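Murville street survey - progress report, June

The walkover of the Stiltthorpe side is finished. It covered the asphalt, the curbs and the fronts of the buildings. 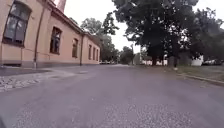
Vatis has entered 833 of the 1000 record points in the grant plan. Drainpipes are logged with the walls.
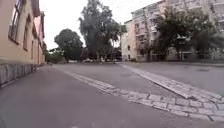 Surfaces and edges

Worn curb stretches are listed separately from old asphalt repairs - they fall under 2 budget lines.

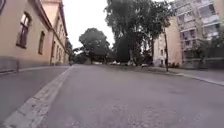 Kiani asked that the cobblestone strips get their own line too, as resetting stone is priced by the yard. We agree and have added 108 yards.

Windows and cornices come next.

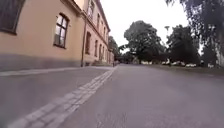 Peach-beige facade with cobblestone strip, Murville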